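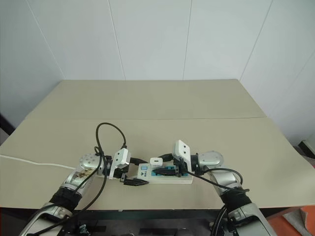

# Grolon desk power strip, white with blue sockets

The Grolon is a flat power strip for desks, workbenches and meeting tables. It has a single row of sockets set in a blue frame and a small blue rocker switch at the left end. The body is white and rectangular and sits flat on the table, so you can reach the switch without getting under the desk.

Dranudis sells it singly and in cartons for offices and schools. It replaces the older Calvo strip, which we stopped ordering in March.

## What it is for

Most people buy this one to keep on top of the desk. It suits phone chargers, laptop supplies, desk lamps, monitors and small test equipment. Compact square chargers fit well. Wide adapters can cover the socket next to them, so put those at the end of the row if you have more than one.

It is not meant for heaters, kettles, air conditioners or anything with a large motor. Plug those straight into the wall.

## The switch

One switch turns the whole row on and off. There are no separate switches for each socket. If you have something that has to stay on overnight, such as a router, give it its own outlet.

The rocker is small but has a firm click. We had complaints about the Calvo being turned off by a sleeve or the edge of a notebook - the Grolon switch takes a bit more force.

## Details

| | |
|---|---|
| Housing | White, rectangular |
| Socket frame | Blue |
| Switch | One blue rocker, left end |
| Mounting | Free-standing, no screw holes |
| Use | Indoor, dry rooms only |
| Carton quantity | 30 |
| Item number | Grolon 148 |

Check the rating label on the underside before you plug in several items at once. Add up the watts printed on each plug or adapter and stay under the figure on the label.

## Setting it up

1. Put the strip on a flat, dry surface with the sockets facing up.
2. Turn the switch off.
3. Run the supply cord along the back of the desk or down a table leg. Leave some slack at the strip end.
4. Plug in your equipment, pushing each plug all the way down.
5. Turn the switch on.

The strip is light, and a stiff plug can drag it along a smooth tabletop. Hold the housing with one hand while you push a plug in or pull it out. Pull on the plug itself, never on the cord. If you want the strip to stay put, the Mulaston pads (sold separately, pack of 200) stick to the underside and peel off without leaving marks on most laminate tops. Test one first on oiled wood.

Don't connect one strip to another, and don't cover it with papers or cloth while it's in use.

## Cleaning

Switch off, unplug from the wall, and wipe with a slightly damp cloth. The white housing shows ink and coffee, and both come off with a drop of dish soap if you get to them the same day. Keep water away from the socket openings and don't use solvent cleaners, which dull the blue parts.

## Ordering

Single units ship from our Mulaston warehouse in a plain cardboard sleeve. Full cartons ship on their own label and can't be combined with other goods. For orders over 1000 units please ask for a quote first, as we don't hold that many on the shelf.

Unused strips can be returned in the original sleeve. We don't take back strips with cut cords or changed plugs.

Customers who still have the Calvo can keep using it. There is no fault with it and no recall - the maker dropped the model. The Mulaston pads fit both.

Page last updated 03/09/2018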